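The Robot on Our Bench Is a Fine Hobby and a Poor Helper

A skeptical report from a shared workshop in Detstead

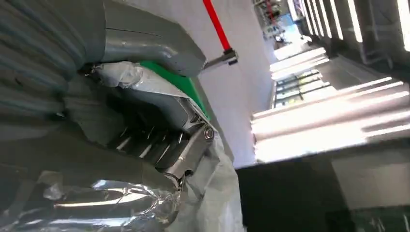
Should you build a robot arm to do your chores? Only if you would be happy owning the arm and still doing the chores.

I have belonged to the Detstead workshop long enough to see several enthusiasms come through the door. There was the year everybody made cutting boards. There was a longer spell of drones, most of which ended up in trees. Now it is arms, and the arms are different, because people talk about them as if they were appliances that happen to need some assembly first.

The project I know best is called Wamby. It has a wrist camera, a gripper, and a large following among people who have never had to clear up after it. The plan, written on the whiteboard in March, was for Wamby to handle packaging: pick up foil and plastic sheet from the bench, sort the two, and drop each in the right bin. It sounded modest. I remember thinking it sounded too modest to be worth the money, and I was wrong about that in an interesting way.

Foil and plastic sheet are miserable things for a machine to deal with. A wooden block has a shape and keeps it. Foil has a new shape every time you touch it, and it throws light straight back into the camera. Plastic sheet sags, slides, and sticks to whatever is next to it. A toddler can ball up either one without looking. The software we were using had learned from somewhere that objects have edges, and it spent a lot of time looking for them.

So the group did what every group does. They changed the task to suit the robot. First the scraps had to be laid out separately. Then they had to be large. Then somebody had to pull the blinds in the afternoon. By the end of that month a person was spending longer arranging the garbage than it would have taken to throw it away, and the log recorded the session as a success.

I don't say this to be mean. The people doing it were learning a great deal, and I learned some of it by standing nearby. What bothers me is the word "working." In our shop a table saw is working if you can walk up to it, cut a board, and walk away. An arm is working if it did the thing once while its builder was watching. We wouldn't accept that from a toaster.

The defenders have an answer, and it deserves a hearing. They say every tool started out this way, that early anything was clumsy, and that a home build is where you find out what matters. Some of that is true. I would point out, though, that the early home computer people mostly didn't promise to do your laundry. They promised you a computer. You could type on it the same evening.

Then there is the money. The budget for Wamby's first gripper was $200, and that figure is still quoted to newcomers as though it were the price of the robot. It leaves out the second gripper. It leaves out the replacement cables, the better camera, the mount for the better camera, and the evenings. We order parts through Tokero, a small supplier that I have no complaint about except that its packages arrive constantly. I've started to suspect the arm's main effect on our packaging problem is to make more of it.

And a shared workshop has a cost that a garage doesn't, which is the bench. An arm can't be put away in a drawer at the end of the evening. Move it and the calibration is off, so a sign goes up asking people not to move it, and then not to lean on the table, and after a while a good piece of bench belongs to the robot. Four members asked for that space back at our last meeting. They make chairs. The chairs get finished and go home with them, and people sit on them.

A Latvian member sent around an essay signed only Liepiņa that I have gone back to more than once. Its argument, as I read it, is that hobbyists should stop measuring a robot by its best run and start counting how often a human has to reach in. I proposed we try it. For two weeks a sheet of paper hung by the bench, and anyone who reached in was supposed to make a mark. The sheet filled up, and was taken down, and the discussion moved on to a new kind of fingertip.

I would like to see that sheet go back up and stay up. I'd also like the builders to pick one job, leave it alone -- no pulling the blinds, no flattening the foil -- and report on it in the plain terms we use for the drill press. If the arm can't do the job yet, say so, and keep building. I have no quarrel with a hard hobby. I own 4 hand planes and can get a decent edge on one of them.

What I won't do is tell new members that they are a weekend and a parts order away from a household helper. Some of them have joined on that promise. They come in with a picture in their heads of dishes being put away, and we hand them a screwdriver and a cable that doesn't fit. A few stay and turn out to love it. The others stop coming by summer, and their half-built arms are still on the shelf over the sink, with their names on masking tape, waiting for a cleanup day.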